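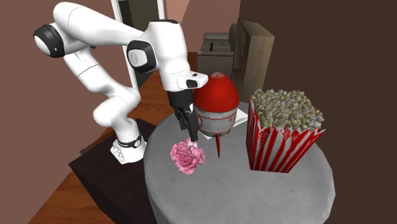 Fumiko Noguchi has run the robotics club at Kirnmont for two years, and for most of that time the club had one small wheeled robot and a long waiting list to use it. This year the students work in simulation. They build a room on the computer, put a robot arm in it, and write the program that moves the arm. The current project is called Table Setter. A round gray table holds a pink rose, a toy rocket and a striped popcorn box, and the arm has to bring its gripper down to the rose with the rocket standing right beside it.

"The rose is the hard one," Noguchi said. "It has no flat sides. The popcorn box looks hard because it's big, but you can at least tell where the edges are."

The students picked the objects themselves from a free library of models. Noguchi gave them one rule, that no two things on the table could be the same shape. She had planned to use colored blocks, as the club's handbook suggests, and changed her mind after the first meeting.

"They had all done blocks in middle school," she said. "I asked what they wanted instead and somebody said a rocket. So we have a rocket."

Wojciech Olszewski is a senior and wrote most of the code that plans the arm's path. He joined in March, late in the school year, after dropping out of track with a bad ankle. He had taken one programming class and knew nothing about robot arms.

"I thought you told it where to go and it went," he said. "You do tell it where to go. But there are a lot of ways for the elbow to get there, and some of them go through the table."

His first version moved in straight lines and ran into whatever was standing in the way. The second lifts the gripper high before each move. It is slower, and he says he does not mind. The team ran 2,000 trials of the new version over a long weekend on a computer in the school library, with the objects in a different arrangement each time. Olszewski then read through the failures by hand and sorted them into folders. 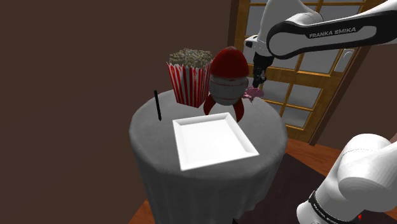

Most of the failures came from the grip. If the fingers closed too near one end of an object, it would turn and slip on the way up. The students tried closing the gripper more slowly, which helped a little, and then changed how the program chooses the point to grab. That helped more. Olszewski would like to try the same thing with softer objects, but the software the club uses treats everything as solid.

The rooms change too. Students swap the walls, the floor, the furniture and the table covering between runs so that the program does not come to depend on one setting. Noguchi said this was the part the younger members liked best, and that she sometimes has to limit it.

"We lost a whole meeting to rugs," she said.

The club meets after school for roughly 30 minutes, longer before a competition. Its next one is the Lumberg student challenge, where teams get a table layout they have not seen before and must run their program without changing it. Kirnmont entered last year with the wheeled robot, in a different category, and did not place.

Noguchi does not expect to win this time either. She would like the program to finish a full run, and she would like the students to be able to explain it to the judges. Each member has to present one part of the code, including parts someone else wrote.

Olszewski is preparing to talk about the gripper, which he did not work on. "I've been reading it every night," he said. "There are almost no comments in it. I'm adding them as I go."

New members can join until the end of the month. No programming experience is needed, and the club has room for two more students on the team that builds the rooms.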